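Workshop Tips: When the Arm Pulls the Hanger Off the Rail

Posted Feb 5, 2020 by Adwoa Bonsu

The fault showed up on hanging jobs only. Folding ran clean. With a T-shirt on a wire hanger, the arm closed on the shoulder, started its retreat, and the jaws did not open. The hanger rode up, the hook cleared the rail, and the shirt went to the floor. The log gave code 528, late release, eight times in one afternoon.

Check the simple things first.

Lint. Jersey sheds, and the fuzz packs into the slide behind the fingertips. Power down, lock out the supply, and clean the slide with a dry nylon brush. Do not use compressed air. It drives lint into the housing.

Grip force. Ours had been set for denim. At that setting a single layer of cotton gets pinched against the wire, and the wire springs back under the jaw. Drop the force in small steps until the fabric just holds when you tug it by hand.

Approach height. Keep the fingertips above the shoulder seam and clear of the hanger arm. If the tip comes in low it can hook the wire from underneath, and then a late release turns into a pull.
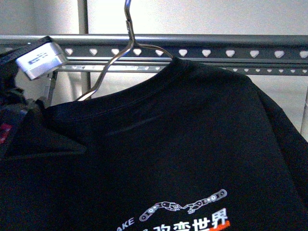

Retreat speed is the setting most people leave alone. The stock Plikside profile backs away at full speed as soon as the open command is sent, without waiting for the open signal to come back. Add a wait on the signal, plus a 20 millisecond pause, and run the first 2 cm of retreat slow. Myrtle Escobedo made the same change on her Zamska cell and has had no drops on wire hangers so far. Padded hangers still give her trouble.

Black fabric needs its own note. Our depth sensor reads matte black poorly, and the shoulder position wandered enough to matter. A lamp set off to one side helped. Raising the exposure did not, because the bright wire then washed out.

Safety: do not reach in to free a snagged garment while the arm is live. Stijn Vermeulen did, the retry routine kicked in, and his thumb was caught between the jaw and the rail. Bruised, no break. The retry is now off by default. After any late release the arm stops and stays stopped until someone presses reset from outside the guard.

If the hook has been dragged, look it over before reusing the hanger. A hook that has opened up even slightly will jump the rail on the next pull -- squeeze it closed with pliers or scrap it.

Parts: nylon brush, feeler gauge, replacement fingertip pads (Kramer, two per set). Change the pads when the edges go shiny.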